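Fenik Planner – Frequently Asked Questions

Fenik is the motion planning and grasp selection package used with the Emine simulator. It takes a scene file and a task, picks a grasp, plans an arm path and hands the path to the controller. This page collects the questions that come up most on the user list. If you are installing for the first time, read the setup notes before this page. Most of the answers use the dining room scene, which comes with the package as a test scene.

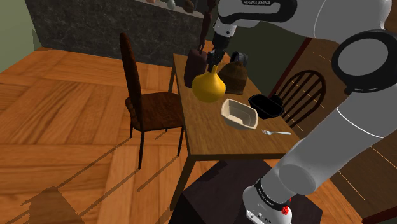

SCENES AND PLANNING

Which arm does the dining room scene use?

A Franka Emika arm with a two-fingered gripper. You can load another arm by changing the robot entry in the scene file, but the saved start poses will no longer be valid and you will have to record new ones.

The planner says "start state in collision" as soon as the scene loads. What is wrong?

Usually the collision padding is too large. The default is 3 mm. If you raised it for an earlier project, the setting may still be in your user config, which overrides the scene file. Clear it and reload. If the error stays, turn on the collision overlay and look for a pair of shapes marked in red.

Why does the arm go so high over the table when the straight path looks clear?

Tall items such as the yellow vase are wrapped in a simple outer shape during the first planning pass. The space around the neck counts as solid even though the drawn model is narrow there. Set the shape type to "parts" for that object and the planner will use a closer fit. Planning takes longer with this setting, so we only use it for objects near the target.

How long will the planner try before giving up?

Up to 30 seconds per request. You can lower this in the task file. A request that runs out of time returns the best partial path, flagged as incomplete, and the controller will refuse to run it.

Do shadows and floor reflections affect planning?

No. Planning reads the geometry directly. They do matter if you run the perception module, which works from the rendered views. See the next section.

PERCEPTION AND GRASPING

What is Drakos and do I need it?

Drakos is the perception module. It estimates object poses from the simulated cameras. You can leave it off and take the true poses from Emine, and for planner work this is what we suggest. Turn it on when you want to know how the whole chain behaves with imperfect poses.

Pose estimates jump when the gripper gets close to the object. Can I stop that?

The gripper hides part of the object in the close view, and the estimate is then made from what is left. Set "hold_pose" to true and Drakos will keep the last good estimate once the fingers are inside the hold distance. The default hold distance is 120 mm. With thin parts we often set it higher.

How are grasps chosen on a funnel?

The grasp sampler looks for pairs of facing surfaces that fit between the fingers. The wide cone gives few good pairs, so most of the high scores land on the spout. The sampler reads the collision mesh and ignores the visual one. Facets you notice on the rendered surface may not match what it is working with.

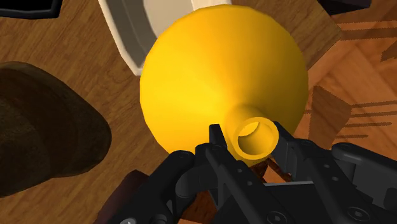

Close view of the funnel, with a fingertip on either side of the spout.

The fingers line up correctly but the grasp is still rejected. Why?

Check the reject code in the log. Code 141 means that the closing motion would touch a neighboring object. Either move the neighbor in the scene file or add it to the "allow_touch" list – but only do the second if light contact is fine for your task.

Can I replay a run from the log?

Yes, with the Evik viewer. Open the log, choose a camera and step through it. Logs made before the March release need to be converted first, and the converter is in the tools folder.

Who do I contact about a bug?

Write to the user list and attach the scene file, the task file and the log. Carola Reuter looks after the planner and will ask for all three anyway. Drakos bugs go to the same list, with "perception" in the subject line.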